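3 min read

Clear plastic gets a grasp planner that can finally cope

If you have ever tried to get a depth camera to notice a water bottle, you know the feeling. The camera looks straight through it, picks up whatever is behind, and the planner happily sends the fingers to a spot in the middle of nowhere. So we were pretty excited when the Clerport group pushed the July build of Dumuvitz, their open grasp planning toolkit, with a new module for see-through objects!

The module is called Hutchins, and the idea is simple enough to explain over lunch. It stops asking the depth map where the surface is. It looks for the bits of a clear object that can be seen well (a label, a colored neck ring, a rim) and fits a rough shape through them. Finger position comes from the small square markers on the gripper, so the planner always has the fingers and the object in the same view.

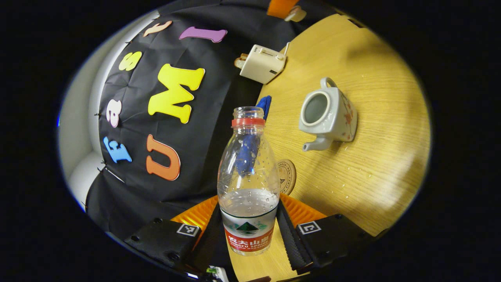
Bottle between the fingers, with a marker on each one and a blue cloth showing through the plastic.

A background like that used to wreck the mask. The old code would hand half the bottle to the cloth and then argue with itself about it from one update to the next. Hutchins keeps the last eight masks and lets them vote, and the outline settles down beautifully. It adds some nine milliseconds per update on our desktop machine, and we can live with that.

Two things to know before you install. The marker settings have moved to their own config file, and the old Cernitz calibration format still loads but prints a warning every single time (there is a flag to quiet it). Glass is next on their list, and we already have a shelf of jars waiting.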